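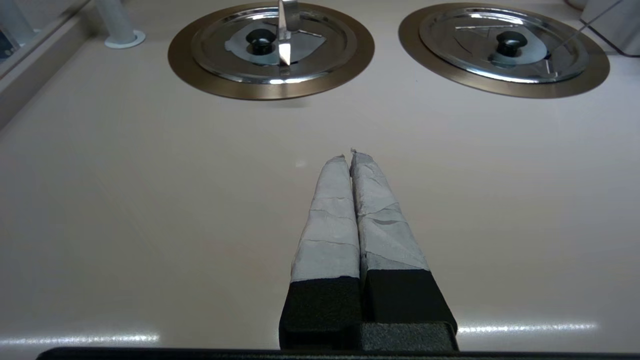 According to Liltora, a lunch counter which took part in the trial, the old soup station was always the last thing to be cleaned in the evening, and the staff argued on whose turn it was. With the wells set into the counter, they say, the work goes faster and the arguments are fewer.

News > Catering & Counters

Stemereo presents its new serving counter for canteens and small restaurants. The pale beige top has round recessed wells with wide bronze-coloured rims, and the wells are closed with stainless-steel lids. A small black knob makes the lid easy to lift with one hand.

The counter was developed together with the kitchen fitter Wunix. It was tested during 3 months in the canteen at Khan, where 542 lunches are served on a usual Tuesday. After the test the glossy finish was kept, as the staff wished to see spills at once.

The first 125 counters will be delivered in July. Wunix takes care of the installation and will also train the kitchen staff in daily cleaning. Orders and questions are received by the Stemereo sales office on weekdays until 4 pm.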